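Gilura Furniture Paint, Satin, 300 ml

I started selling this one in November after I'd painted my own hallway with it (and then the bathroom, and then a stool that didn't need it!). Mostport makes it in small batches, so colors do come and go.
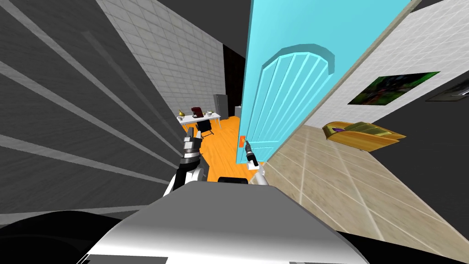
One tin does two coats on a nightstand. Sand lightly with 400 grit between coats, wait 3 hours, and please don't shake the tin – stir it, or you'll be popping bubbles all evening.

The Lau brush is sold separately. I like the 40 mm, it gets into corners nicely and washes out with plain dish soap.
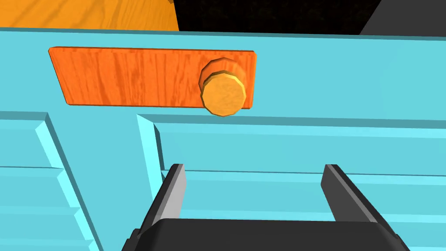
Fakavham wax goes on top if you want more shine, but give the paint a week first. Orders placed by Sunday night ship the next morning.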